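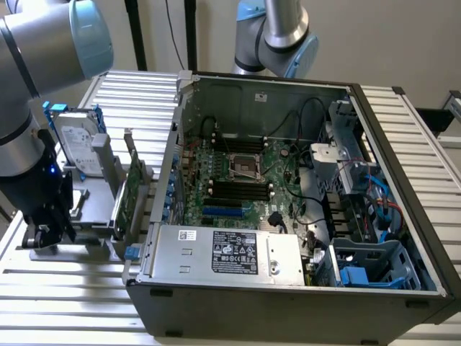
Equipment Planning for the Second Assembly Cell

The Carbridge workshop has completed its equipment review for the coming budget year. The principal item is a second robot cell for work on desktop computers, to be installed alongside the existing one. The present cell pairs two arms over a slotted aluminum table, with a fixture plate at the side to hold drives and cards upright within reach.

Rekha Rao, who prepared the estimate, recommends that the arms and the grippers be quoted separately. In the last purchase the two were bundled, and the cost of spare fingers could not be compared between suppliers. Quotations have been requested from Plevavow and Standodar. Both firms have been asked to price the following:

Two arms with controllers and mounting hardware
Two grippers, with one spare set of fingers for each
Table, fixture plate and part holders
Installation and operator training

Departments should note that fixtures remain the most commonly underestimated cost. Each new model of computer case requires its own part holders, and almost 1000 dollars should be set aside per model. Annual maintenance for the existing cell is budgeted at 2281 dollars and will be carried forward unchanged.

Requests for additional part holders should be sent to Ilídio Serrano before the end of July. Requests received later will be considered in the following budget year.

Last updated: 26 February 2019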